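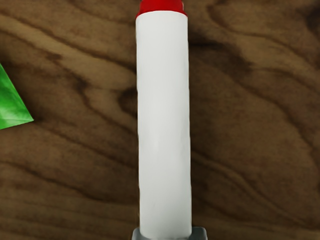
Figure 2. Wrist view in the simulated Ruvel cell: a white cylinder with a red end, above the gray gripper part, on the wood-grain surface.

According to a reader at Tevunden who commented on our first draft, a simulated cell does not need looking after at all: it has no bearings, no dust and no loose screws, so a maintenance section is padding. We kept the section. The comment is fair about the screws, but it assumes that a cell defined in files stays the way it was left, and our own log does not support that.

4.2 Keeping the simulated cell in order

The Ruvel cell consists of one arm, one gripper, a table and a wrist camera, all held in a scene description that Clirkero loads at the start of each run. Setup takes three files. The first gives the arm and its base position, the second gives the gripper and the camera mount, and the third gives the table and the loose objects. Any of the three can be edited without the others, and this was sold to us as a convenience. In practice it is where most of our faults came from.

The camera mount deserves particular suspicion. Its offset is stored relative to the gripper, so a change to the gripper model moves the camera along with it, and the loader gives no warning. When the finger geometry was replaced in September, the wrist view shifted by 14 pixels and the policy went on running. Success on the cylinder task fell, and we spent two working days on the controller before anyone compared the old and new views. We now render a reference view before every batch. In a view such as Figure 2, the useful check is the gray part at the bottom edge, which extends past the cylinder on both sides. If its shoulders have moved against the stored reference, the batch does not start.

This check has limits that should be stated plainly. It compares one rendered view with another, and both come from the same renderer. It can say that the mount has changed. It cannot say that the mount was right in the first place. Nor does the outline of an object help much at this image size. The left side of the cylinder in Figure 2 shows small steps and a thin dark fringe against the wood, and an early version of our script flagged edges of that kind as a geometry fault. We removed the rule after it stopped a long series of sound batches.

Contact settings are the second item. Karaca, the physics layer, keeps friction and stiffness in a defaults table that is overwritten on update. We had assumed that local values took priority. They do so only if the object is named in the scene file, and the cylinder was not. Of the 802 runs in the first series, 100 were made with the wrong friction value, and we discarded them. The remaining runs were kept, although we would not swear that every one is clean. The log recorded the version of the layer but left out the values in force, and a version string is weak evidence.

Repair, when it is needed, follows a fixed order. The operator restores the gripper file, renders the reference view, restores the object file, renders again, and only then reloads the contact table. Loading all three at once is faster and hides which one was at fault. We have seen reports in which a simulated cell is described as "reset to its initial state" with nothing further said. We wrote the same phrase in our own draft and could not say, when asked, what it covered.

Surface texture was left alone throughout. The wood grain has dark patches and curved lines near the objects, and it has been suggested that a plain table would make the check more reliable. It probably would. It would also remove a difficulty that the policy is supposed to handle, and we have no measurement showing that the grain was responsible for any failed grasp. The scene files used for the results in Section 5 are those frozen on Feb 15, 2018, with the contact values written out in full beside them.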